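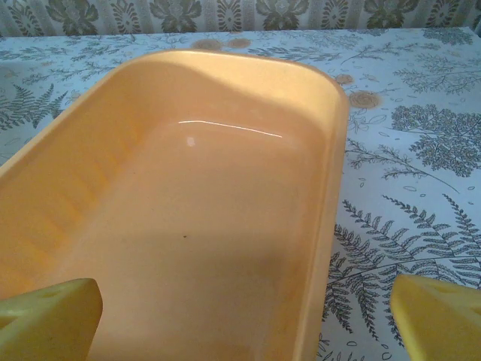

塑料收纳盆侧壁发白、盆沿轻微外翻,还能不能继续装洗涤用品?

分类:家居 > 材料与保养
提问者:Plevcombe

家里几只矩形塑料盆用了几年,一直放在阳台柜里,装洗衣液补充装、氧系漂白粉和一瓶小苏打。最近清柜子时发现其中一只长边中段向外鼓,盆沿按下去有弹性,松手能回来,但回不到完全平直。侧壁靠近底角的地方有一片发白,指甲刮不掉,用酒精擦也没有变化。

盆底的回收标志是三角形里一个5,应该是聚丙烯。柜子朝西,下午有直射光,夏天柜内温度没有量过,手摸柜门是烫的。

想弄清楚三件事:

发白是老化还是受力造成的,怎么区分;
外翻的盆沿能不能用热水矫正,水温控制在多少;
如果继续用,装氧系漂白粉有没有问题。粉是袋装的,袋口用夹子夹住,偶尔会撒一点出来。

补充一下,盆的容积没有标,每次装的东西总重量在600克到两三公斤之间,不算重。另外一只同批买的放在卫生间,没有发白,也没有变形。

3个回答,按赞同数排序

Jedix
回答于下午,已编辑

先说发白。聚丙烯常见的发白有两种,成因不同,处理也不同。

第一种是应力发白。材料在受弯或受冲击时内部产生微小空洞和银纹,光在这些界面上散射,看上去就是白的。特点是位置集中在转角、加强筋根部、曾经被磕过或长期受力的地方,边界比较清楚,表面摸起来和周围一样光滑。用吹风机对着发白处加热,颜色往往会变浅,有时基本消失,冷却后再弯又会出现。

第二种是光氧老化造成的粉化。聚丙烯分子链上有叔碳原子,对紫外线和热氧比较敏感,稳定剂消耗完以后表层开始断链,出现细裂纹和粉末。特点是朝光的一面重、背光的一面轻,面积大、边界模糊,手指用力抹会沾上粉,加热不会恢复。

你描述的是底角附近一片、刮不掉、擦不掉,偏向第一种。但柜子有西晒,第二种不能排除。检查方法:

把盆洗净擦干,深色棉布包住手指,在发白处用力来回擦,看布上有没有粉。
在侧光下看表面有没有网状细纹,手机手电贴着壁面斜照最清楚。
吹风机中档,距离十厘米左右,对着发白处吹半分钟,观察颜色变化。
双手握住长边中段,缓慢向内压两三毫米,听有没有细碎的开裂声。有就直接停用。

再说变形。盆沿一般做成翻边,作用是提高侧壁的抗弯刚度,长边中段离两个转角最远,刚度最低,所以外鼓几乎总是从这里开始。东西不重也会变形,原因是蠕变:聚丙烯在持续载荷下应变会随时间缓慢增加,温度越高越快。袋装液体对侧壁是持续的横向推力,比同样重量的硬瓶子更容易把壁推出去。卫生间那只没事,多半是温度低,里面装的东西也不一样。

热水矫正可以试,但不要期望完全恢复。蠕变里有一部分可恢复,加热能加快这部分回复,剩下的永久变形只能靠反向定形压回去一些。步骤:

清空,洗净,去掉残留的洗涤剂。
准备七十度左右的热水,不要用沸水。薄壁件在沸水里会整体变软,容易把原来平的地方弄翘。
把变形的长边浸入水中五分钟,戴隔热手套取出。
趁热用两块平木板夹住长边,夹具稍微过量向内,过量一到两毫米即可。
保持夹紧,自然冷却到室温,再放一夜。不要冲冷水,表里收缩不一致会引入新的内应力。

如果第一次改善不到一半,重复也没有太大意义。

最后说氧系漂白粉。主要成分一般是过碳酸钠,遇水释放过氧化氢和碳酸钠。聚丙烯在常温下耐碱,短时间接触稀过氧化氢也没有问题,撒出来一点干粉不会损坏盆。要注意的是另一件事:过碳酸钠受潮、受热会分解放氧放热,西晒的柜子不适合存放,和盆是什么材料没有关系。包装上通常写明阴凉干燥处,按那个执行。也不要把它倒进完全密封的硬容器里。

编辑:评论里有人问能不能用环氧胶补裂纹。聚丙烯表面能低,普通环氧和瞬干胶都粘不牢,需要先涂聚烯烃底涂剂。补一只盆不划算。

评论
Won:七十度没有温度计怎么估?
Jedix:沸水和室温水按比例兑。沸水700毫升,加二十度左右的凉水,先加300毫升再搅匀,理论值七十六度,倒进盆里散一点热就到了。水量不够按同样比例放大。
Plevcombe:按第一条擦过了,布上没有粉。吹风机吹完确实变浅。

Won
回答于晚上

不用这么复杂。这种盆没几个钱,裂了再换。

我的做法是液体袋全部立着放,中间插一块硬纸板当隔断,推力就不会都压在一条边上。纸板选双瓦楞的,切得比盆内宽稍大一点,卡住就行。受潮变软了换一块。

漂白粉单独拿出来放别处。

评论
Festico:隔断如果切得比内宽大,本身就在往外顶侧壁,和要解决的问题方向相反。应该切得略小,底下用胶带固定。
Won:我那个用了很久没事。

Festico
回答于上午

补充几点前面没有提到的。

底部标志5只说明基材是聚丙烯,不说明是均聚还是共聚,也不说明有没有加抗紫外助剂。共聚料抗冲击好,但弯折时更容易应力发白,所以发白本身不能用来判断强度损失了多少。均聚料硬一些,低温下脆。家用盆两种都有,外观上区分不了。

颜色有参考意义。加了炭黑的深色料耐光最好,浅色和半透明的最差,暖色系有机颜料本身也会褪。盆沿外侧和盆底对比,如果盆沿明显偏淡,说明已经受了相当长时间的光照,即使没有粉也应该挪位置。

柜内温度建议实测,不要用手摸柜门推断。柜门是外表面,直射时比内部高很多。放一只带最高值记录的温度计,连续几天看读数。我在自家朝西的阳台柜做过一次记录,每两分钟取一个点,半天得到361个读数,最高值出现在下午四点前后,比客厅高十一度。柜门内侧贴一层铝箔隔热膜之后,峰值降了四度。数据只对那个柜子有效,深度、门板材料和通风不同,结果会差很多。

关于载荷,可以简单验算一下放置方式的影响。一袋液体平放时压力基本传到盆底,侧壁受力很小;靠着长边立放时,袋子会往下坠成梨形,下半部分顶住侧壁。因此上面说的全部立放并不合适,除非袋子本身带站立底。我现在的安排是带站立底的袋子靠短边放,不带的平放在底层,上面不再叠东西。整盆控制在五公斤以内。

柜板如果不平,盆底悬空的一角会让整个盆长期受扭,底角发白有可能是从这里来的。把空盆放回原位,按四个角,看有没有翘动。有的话垫平再用。

发白的那只如果弯折没有开裂声、擦拭没有粉,可以继续装干燥的轻物。不建议再装水端着走,底角失效时通常没有预兆。

评论
Plevcombe:四个角按过了,左后角确实悬空,垫一张卡片刚好塞进去。接下来先夹一次长边试试,柜子里的漂白粉已经移到走廊。
Festico:卡片会被压实,换成硬塑料片。
Jedix:夹之前把盆内外都擦干,木板和盆壁之间垫一层布,免得压出印。
Plevcombe:夹了一夜,长边中段外鼓原来量是九毫米,现在四毫米。先这样用。
提问者已将本页标记为已解决。

相关问题
聚丙烯和聚乙烯盆怎么从手感上区分
阳台柜门内侧贴隔热膜会不会起泡
洗衣液补充装600毫升用什么瓶子分装不漏
过碳酸钠结块以后还能不能用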